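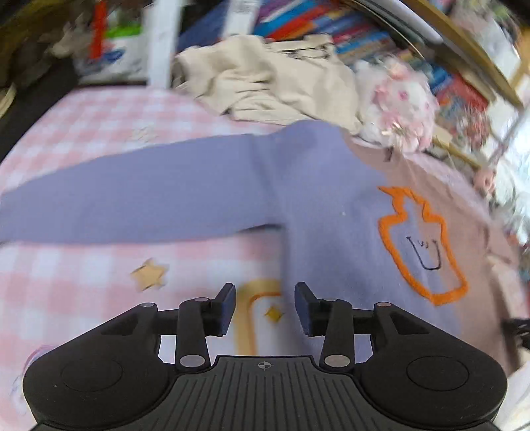
Section 4: Washing Knits and Sweatshirts on the Wuria

Okay, on to the part I get the most mail about. If you skipped Section 3 and haven't leveled the machine yet, go back and do that first (I'll wait!), because a Wuria that rocks on its feet will walk right across the floor once it hits the spin.

The Wuria has two programs that are any good for knits. I use 20 for nearly everything and keep 234 for heavy stuff that takes forever to drain. You type the number on the keypad and press the round button.

1. Turn everything inside out. Sweatshirts with patches too, especially those.

2. Close zippers and tie drawstrings in a loose bow. I once fished a drawstring out of the pump with tweezers at 11 at night and I don't recommend it.

3. Fill the drum halfway, no more. Knits soak up a ton of water and they need room to move around.

4. Pour the detergent into the left tray. The right one is for softener, and I leave mine empty for anything stretchy.
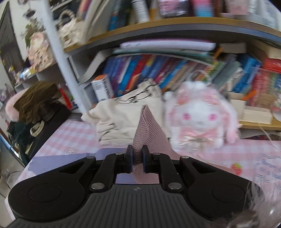
5. Type 20 and press the round button. The display blinks twice and then shows the minutes left. If it shows 556 instead, the door isn't latched, so give it a good shove with your hip and try again.

6. When it beeps, get your things out right away. Ribbed cuffs dry in whatever shape you leave them, and a cuff that dried folded stays folded for days.

Note: The older Wuria panels, the ones with the gray keypad, don't have 20 at all. Use 254 on those and turn the spin down by hand. Győzo Barta at the Wakimach parts counter walked me through this over the phone, and he was so patient about it! He also says the gray keypads hate wet fingers, and mine sure does.

Caution: Never pull a sweater out by one sleeve. Scoop the whole thing up with both hands, like a sleepy cat, and carry it over to the rack that way. Wet knits are heavy and the shoulder seam takes all of it.

Caution: Don't use the Dobos dryer attachment with either knit program. It runs hot even on low, and I have one very tiny cardigan to prove it.

7. Lay each piece flat on a towel, pat it into shape, and roll the towel up to press the water out. Then move it to a dry towel or a mesh rack. I bought the Rarnatia rack, the one that folds down over the tub, and I love it, though the little feet do fall off.

8. Flip things over once the top side feels dry. In July that's a couple of hours at my place, in winter it's more like overnight.

Leave the door of the machine open when you're done. Cleaning the lint trap is in Section 5.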